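Notas do orador - "Boas práticas para robôs de dois braços: o que se mede e o que se finge medir"
26 de julho de 2019
Versão para distribuir aos inscritos. O texto segue a ordem da fala, com os lembretes que deixei para mim entre parênteses.

Abertura (3 minutos, sem ler)

Bom dia. O convite dizia que eu viria falar de "normas e confiança". Aceito a primeira palavra. Sobre a segunda, vamos ver até ao fim da manhã.

Li nos últimos meses três manuais internos de boas práticas para manipuladores treinados em simulação: o da Plivgate, o da Ilside e o da Trandance. Todos têm capa bonita, todos têm um capítulo de princípios, e todos ficam vagos exatamente no ponto em que alguém teria de assinar por baixo. O da Plivgate tem 65 páginas. A palavra "adequado" aparece onde deveria aparecer um limite, e a palavra "limite" quase só aparece na introdução.

(Pausa. Se alguém da Plivgate estiver na sala, cumprimentar.)

O meu material de hoje vem de um ambiente simulado, um quarto com mobília, dois braços e pinças de dois dedos. É o tipo de cenário em que se aprovam políticas de controle antes de elas chegarem perto de uma pessoa. 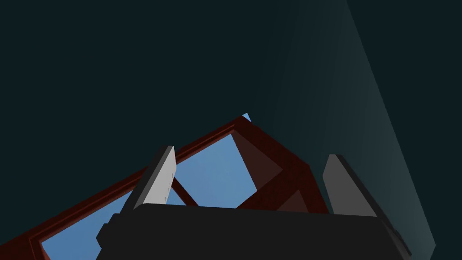
Um ensaio aprovado em simulação conta como ensaio de segurança?
Conta como ensaio do software naquele simulador, com aquela versão do modelo físico. Para virar evidência de segurança precisa de uma comparação documentada com a máquina real, e essa comparação é o que costuma faltar no dossiê.

Primeira parte - o que é um episódio

Parece pergunta de escola, mas metade das discussões que presenciei nasce aqui. A Trandance afirma ter feito 2,000 episódios sem incidente (mantenho o número com a vírgula inglesa, como está no relatório deles). Muito bem. Um episódio começa quando? Termina com o objeto pousado, com a pinça recolhida ou quando o relógio esgota? Um contato leve com a mobília é incidente?

No relatório não há definição de incidente. Procurei no glossário, procurei no anexo. Sem definição, o zero é uma opinião.

A minha proposta é aborrecida e cabe numa folha. Antes do primeiro ensaio, escreve-se a condição de início, a condição de fim, a lista de contatos admitidos e a lista de contatos proibidos. Quem redige a folha não pode ser quem ajusta a política. Depois de iniciada a série, a folha fica fechada; se for preciso mudá-la, a série recomeça do zero e a antiga vai para o arquivo, com a razão da mudança.

(Aqui alguém vai dizer que isso é caro. Responder que caro é repetir tudo depois da auditoria. Não me alongar.) 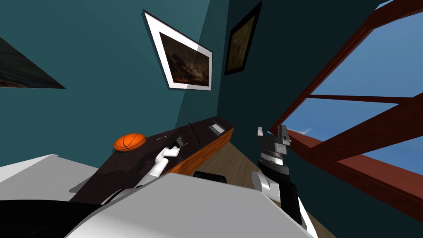 E há a questão da mão que não está a trabalhar. Quase todas as regras que li foram herdadas de células com um único braço. Falam do elemento terminal no singular, medem a distância do elemento terminal ao objeto, registram a força do elemento terminal. Num sistema de dois braços, o segundo fica num limbo normativo: energizado, com a pinça aberta, e sem uma linha no registro. O manual da Ilside resolve o assunto numa frase, "o braço inativo deve permanecer em postura segura", e não diz que postura é essa nem quem a verifica.

Eu não aceitaria "inativo" como categoria. Se tem energia nos motores, está ativo. A regra deveria exigir para os dois braços o mesmo registro de posição, a mesma zona proibida e o mesmo critério de paragem. Dá mais dados para guardar. Que se guardem.

Segunda parte - listas de verificação

(Diapositivo com a lista de 14 itens. Não ler os itens em voz alta, a sala sabe ler.)

A lista que circula no setor tem 14 itens. Não lhe quero mal. Serve para pessoas novas na equipe e evita esquecimentos parvos, como arrancar uma série com a versão errada do modelo da pinça. O meu problema é com o uso que se faz dela. Uma caixa marcada com "verificado" não traz o valor lido, nem a tolerância, nem o método. Em maio pedi a uma equipe que me mostrasse o que estava por trás do item "calibração da câmera confirmada". Recebi a lista outra vez, agora assinada.

O remédio que sugiro é trocar cada caixa por um campo numérico ou por uma referência a um arquivo. Onde não houver número nem arquivo, escreve-se "não verificado" e segue-se em frente com essa informação à vista de todos. Um "não verificado" por extenso incomoda o suficiente para alguém ir tratar dele.
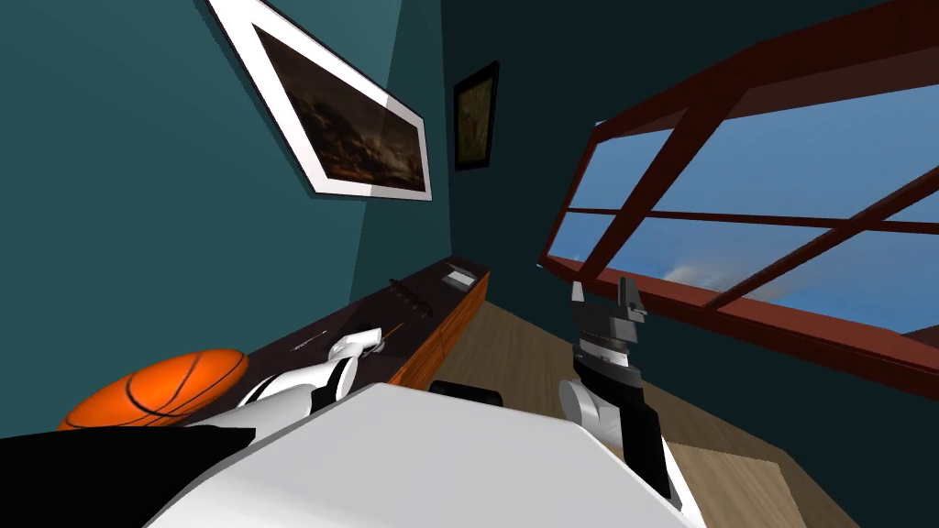

Shih discordou, quando lhe mandei o rascunho destas notas. Escreveu que uma lista cheia de campos numéricos acaba preenchida com os números da semana anterior, e que prefere uma caixa honesta a uma tabela copiada. Acrescentou que o verdadeiro teste seria sortear um item por série e refazê-lo diante de outra pessoa.

Fico com a ideia do sorteio, que é melhor do que a minha. Continuo a preferir os números. Uma tabela copiada pode ser apanhada, basta comparar duas semanas; uma caixa marcada é igual em todas.

Terceira parte - o que a câmera do punho garante

(Se o tempo estiver curto, saltar a parte sobre iluminação e ir direto à oclusão.)

Iluminação, depressa. Os três manuais mandam variar a luz nos ensaios. Nenhum diz entre que extremos. Variar entre claro e um pouco menos claro cumpre a letra da regra e não ensina nada sobre uma sala escura.

Oclusão, com mais calma. Vou pedir que olhem bem para a próxima.
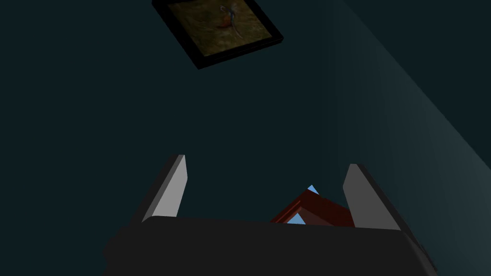
As regras de visibilidade que conheço exigem que o alvo esteja "no campo de visão" no momento da decisão. A expressão é generosa demais. Entre os dois dedos vê-se uma peça castanho-avermelhada, e a parte de baixo dela desaparece atrás do corpo preto da própria pinça. Está no campo de visão? Está. Se a peça fosse o alvo, eu conseguiria dizer, só com esta vista, onde ela assenta? Não. Um avaliador com pressa marcaria "visível" e teria a regra do seu lado. Por isso defendo que o critério fale da fração do alvo que se vê e da parte que interessa à tarefa, e que diga também o que o sistema faz quando esse mínimo não é atingido. Parar é uma resposta aceitável. Pedir outra vista também. Prosseguir com a última estimativa, sem prazo de validade, não devia ser.

Há quem me diga que o modelo "completa" o que não vê. Pode ser. Então que a norma peça a taxa de erro desses casos em separado, em vez de a diluir na média geral, onde os episódios fáceis tratam de a esconder.

Fecho da fala

Peço três coisas a quem escreve manuais nesta sala: a definição de incidente na primeira página, o segundo braço no registro e um critério de oclusão com valor. Nenhuma delas exige tecnologia nova. A Ilside disse-me que vai estudar a segunda; estudar é um verbo que já ouvi muitas vezes, e vou perguntar de novo quando sair a próxima revisão.

(Perguntas. Se vier a do seguro, dizer que não sou jurista e passar à seguinte. Deixar a folha dos episódios projetada enquanto se conversa.)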